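Compartido 218 veces
8 comentarios

La vieja nave de Stamen vuelve a abrir, ahora con talleres de encuadernación

La antigua papelera Stamen, que muchos vecinos del barrio del molino recuerdan todavía por el olor a cola caliente que salía por las ventanas en cuanto llegaba el buen tiempo, abrirá de nuevo sus puertas en noviembre convertida en un lugar donde aprender a coser, reparar y encuadernar libros. La noticia llevaba tiempo circulando de boca en boca — en las panaderías de la zona se hablaba ya de ello antes del verano — y la asociación Tuneck, que se ha hecho cargo de la planta baja, la ha confirmado esta semana con una nota breve, bastante más breve que la ilusión que ha despertado.

Quien haya pasado por allí en los últimos años recordará la persiana echada y los carteles viejos, pegados unos encima de otros hasta formar casi un libro por su cuenta. Stamen dejó de fabricar papel hace ya mucho, pero conservó durante una larga temporada un pequeño despacho de venta en el que se podían comprar cuadernos, cartulinas y aquellos pliegos de papel de aguas que se llevaban los niños para forrar los libros del colegio. Cuando el despacho cerró también, el edificio quedó en silencio, y a más de uno nos dio pena, porque era de esos sitios a los que se entraba a por una goma de borrar y se salía media hora después con un rollo de papel bajo el brazo y todas las novedades del barrio.

Los talleres se celebrarán los lunes por la tarde, a partir de las seis, y habrá dos grupos. El primero está pensado para quien no haya cogido nunca una aguja de encuadernar y empezará por lo más sencillo, que es plegar bien los cuadernillos, perforarlos sin prisa y unirlos con una costura a la vista. El segundo será para personas que ya tengan algo de práctica y quieran meterse con las tapas duras, los lomos de tela y las reparaciones, un asunto mucho más delicado y que pide, según explican desde Tuneck, bastante paciencia y una mesa despejada.

Cada grupo admitirá hasta 8 personas. Puede parecer poco, y lo es si se piensa en la cantidad de gente que ha preguntado ya, pero la encuadernación se aprende mirando de cerca las manos de otro, y en un aula llena eso se vuelve imposible. La asociación no descarta abrir un tercer grupo por la mañana si la lista de espera sigue creciendo, aunque para eso haría falta encontrar más prensas, y las prensas buenas, las de hierro, no aparecen todos los días.

Las que se usarán de momento proceden de la imprenta Ghaffari, que cerró su taller manual hace unos años y guardaba en el almacén tres prensas de percusión, una cizalla de mesa y varias cajas de tipos de bronce para dorar lomos. La cesión es por tiempo indefinido y ha venido acompañada de un regalo que a los aficionados les hará brillar los ojos: un buen montón de retales de tela de encuadernar, en verdes, granates y azules de los que ya no se fabrican, enrollados y etiquetados a mano. Con ellos se harán las tapas de los primeros cuadernos del curso.

También habrá un rincón para los libros enfermos, como los llaman cariñosamente en la asociación. Cualquier persona podrá llevar un volumen con el lomo suelto, las hojas despegadas o las esquinas comidas, y en el propio taller se verá si tiene arreglo y cuánto trabajo puede llevar. Conviene advertir que no se aceptarán libros con moho vivo, por el riesgo de que pase a los demás, y que las piezas antiguas de valor deben ir a un restaurador profesional. Pero para el recetario de la abuela, el atlas del colegio o esa novela leída en la playa tantos veranos seguidos que se abre siempre por la misma página, el rincón será una bendición, y en casa de quien escribe estas líneas ya hay una pequeña pila preparada junto a la puerta.

La reforma del edificio ha sido modesta y, a juicio de quienes conocían la nave, respetuosa. Se han conservado el suelo de la zona de corte y la viga de la que colgaba la polea, se ha renovado la instalación eléctrica y se ha mejorado la entrada, que tenía un escalón bastante traicionero y cuenta ahora con una rampa. El antiguo despacho de venta servirá de recibidor y de pequeña biblioteca, con manuales de oficio que se podrán consultar allí mismo. Los estantes originales siguen en su sitio, con los rótulos de gramaje medio borrados — «verjurado», «estraza», «barba» —, y solo por volver a leerlos merece la pena asomarse.

Del papel se ocupará Inetano, un molino pequeño que elabora pliegos de algodón de manera artesanal y que servirá a los alumnos un lote a precio reducido. Es un papel con cuerpo, algo rugoso, que al principio se resiste al pliegue y luego lo agradece, y que tiene la ventaja de perdonar los errores de quien empieza. Los participantes que prefieran traer el suyo podrán hacerlo sin ningún problema. Sirve casi cualquiera, desde el de dibujo hasta el de embalar, con tal de fijarse en la dirección de la fibra, que es la primera lección del curso y también la que se olvida antes.

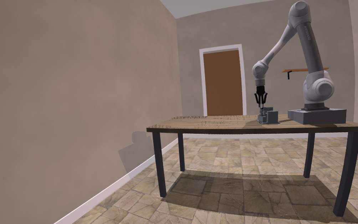

El material básico está incluido en la matrícula: la plegadera, el punzón, dos agujas, el hilo de lino encerado y la cola. Lo único que se pide es llevar un delantal o una camisa vieja, y quizá un trapo, que la cola blanca tiene la costumbre de acabar en las mangas. Al terminar el curso cada persona se llevará a casa los cuadernos que haya cosido, y Tuneck quiere organizar con ellos una muestra sencilla en el recibidor, sin premios ni discursos, con una merienda y la puerta abierta para quien quiera entrar a curiosear.

Hay además una idea que está todavía muy verde, pero que da gusto contar. La asociación querría reunir cuadernos, albaranes, muestrarios y cualquier otro papel salido de la fábrica, para formar con todo ello un pequeño archivo de Stamen. Se aceptarán donaciones, y también préstamos para digitalizar, de modo que las familias no tengan que desprenderse de nada que aprecien. Si alguien conserva en un cajón una de aquellas libretas de tapas jaspeadas, aunque esté escrita de principio a fin con las cuentas de la compra, puede acercarse cualquier lunes con ella, que será muy bien recibida.

Las inscripciones se harán en persona, en la propia nave, por riguroso orden de llegada y con el recibidor abierto desde las cinco de la tarde. Para el rincón de reparaciones no hace falta apuntarse, basta con presentarse con el libro envuelto en una bolsa de tela o de papel. Tuneck ruega que no se intente ningún arreglo previo con cinta adhesiva, que amarillea, deja mancha y cuesta después un mundo retirarla.

Compartir
8 comentarios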